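Home Baking Theory, Unit 7: Dry Goods and Raising Agents
Course handout, Drellton evening programme
Tutor: Ilze Kuusk

7.1 Preparing the work surface
Clear the table before any packet is opened. Wipe the surface along the grain, then dry it. Containers for decanting stay to one side, within reach of the weaker hand.
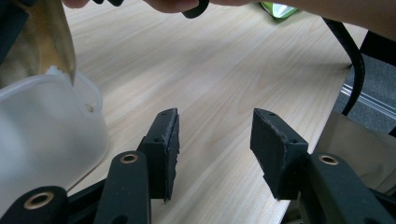
Why is baking soda stored apart from flour?
It takes up moisture and smells easily, and a small amount spilt into flour will alter both the rise and the taste.

7.2 Reading the packet
Sort bagged powders by label, never by colour or feel. Baking soda, baking powder, cornflour and icing sugar are all white and are easily confused once out of the bag. Imported packets may give the name in one language only; copy the printed name on to the container label together with its translation.
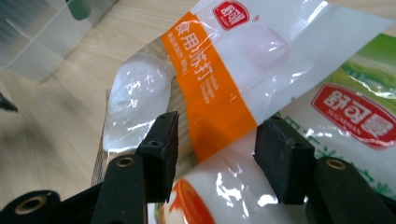

Fig. 2. Edible baking soda (食用苏打) in its original bag.

Baking soda needs an acid in the mixture, such as buttermilk or yoghurt. Baking powder already contains one. The two are not exchanged weight for weight. For the Billholm loaf (recipe sheet 12) use soda only.

7.3 Stacking and returning stock
Heavy bags go at the bottom and small bags on top, printed side up. Fold an opened bag down to the level of the powder, press out the air and clip it.
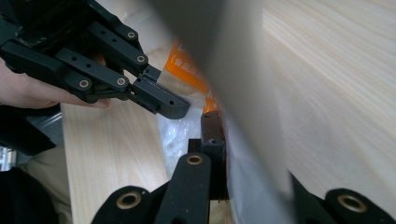
Opened bags are dated on the fold and used before sealed ones. Enter each on the stock sheet with its weight in grams. Rafferty Alcantara holds the spare sheets.

Reading for Unit 8: Fellum, chapter 3, to the end of the section on acids.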